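Section 5. Setting Up the Table and Sorting the Bricks

Read this before you open anything. Takes 15 minutes the first time, less once the table is set.

You need
Clear table, pale top if you have one
The loose bricks
One basket with open sides or holes, so dust falls out
Damp cloth, dry cloth
Tray or shoe box for odd pieces

5.1 Getting the table ready

1. Clear the table down to the bare top. Mail, cups, chargers, all of it.

2. Wipe with the damp cloth, then the dry one. Bricks pick up crumbs in the hollow side and you will be digging them out with a toothpick later.

3. Push the table up to a wall if you can. Bricks roll off the back more than you'd think, the small ones especially.

4. Basket goes on the right. Left-handed people, swap it. Leave a hand's width between basket and pile.

Note: Don't put a tablecloth down. We tried it at Modthorpe for most of September and the bricks caught in the weave, and then the cloth came off with everything on it.

5.2 Tipping out

1. Hold the bag or box low, close to the table. Tip slowly.

2. Spread the pile with a flat hand until most bricks lie one deep. A few on top of each other is fine.

3. Keep the pile in the center. Nothing near the front edge.

4. Fruit, snacks, anything in a bag — far side of the table, behind the pile. It can stay there as long as it's closed or nobody is eating out of it. Juice goes on another table.
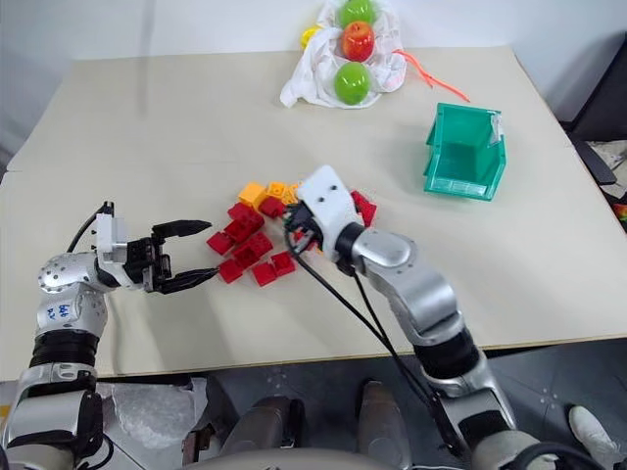

Fig. 5-A. Red and orange bricks in the center, basket to the right, fruit bag at the back.

5. Look for anything that isn't a brick. Coins, hair ties, bits of cracker. Into the tray.

CAUTION: Small parts. Anything that fits inside a toilet paper tube goes in the lidded tub and not in the basket if there are children under 3 in the house. Check the floor too.

5.3 Sorting by color

Pick the color you have least of and pull that one first. With a red and orange mix and mostly red, that means orange. Much quicker than going back and forth between the two.

1. Slide the orange bricks to the far edge of the pile. Don't lift them yet.

2. Check them against each other. Orange fades to yellow on some older sets, it is still orange for sorting purposes. If you can't decide, put it next to a red one and it'll be obvious.

3. Pull apart any that are stuck together. Twist a little, then pull. Don't use your teeth, dont use a knife. For two flat ones that won't budge, press a bigger brick onto the top one and rock it sideways.

4. Orange into the basket, studs up. Large blocks at the bottom.

5. Lay a sheet of paper over the orange.

6. Red on top of the paper. Start with whatever is at the outside of the pile and work in.

Note: Studs up isn't fussiness. Studs down, they grab on the basket holes and the whole layer comes out in one lump.

Sorting by size instead: same steps, read "large" for orange and "small" for red. Don't try both at once on one table. Parviz Ghaffari keeps a second basket for this and sorts color first, size second, works well if you have the room.

5.4 Filling the basket

1. Stop two fingers below the rim. Overfull baskets shed bricks on the stairs.

2. Shake once, gently. Top up if it settles.

3. Lift with both hands from underneath. The rim on light plastic baskets bends, and the ones with thin handles are worse.

4. Label goes on the short side. Color first, then size, then the date you checked it.

CAUTION: Do not stack full baskets more than 2 high. Do not store next to a heater or on a sunny sill. Plastic warps and then bricks won't grip.

5.5 If you have a lot

A box from Ramton can hold 3,000 pieces and you will not sort that at one sitting. Do it in batches you can spread one deep. Finish a batch, basket it, tip the next. Leave the unsorted box on the floor, off the table, so the two don't get mixed.

Two people: one pulls, one baskets. Sit on the same side. Fereshteh Heydari's tip is to swap jobs when the first basket is full, saves the neck.

5.6 Problems

Bricks feel sticky: warm water, drop of dish soap, rinse, dry overnight on a towel. See section 6. No dishwasher.

Bricks won't hold together: check for fluff in the hollow side. If clean and still loose, put in the odd pieces tray.

Bricks falling through the basket: holes too big. Line it with a pillow case or use the Hassanpour tub with solid sides.

Colors mixed again by evening: normal. Redo 5.3 from step 1, goes faster the second tiem.

Missing or cracked pieces: write them on the back page. Replacements are ordered through Manouchehr Rashti, give color and number of studs.

Next: Section 6, Washing and Drying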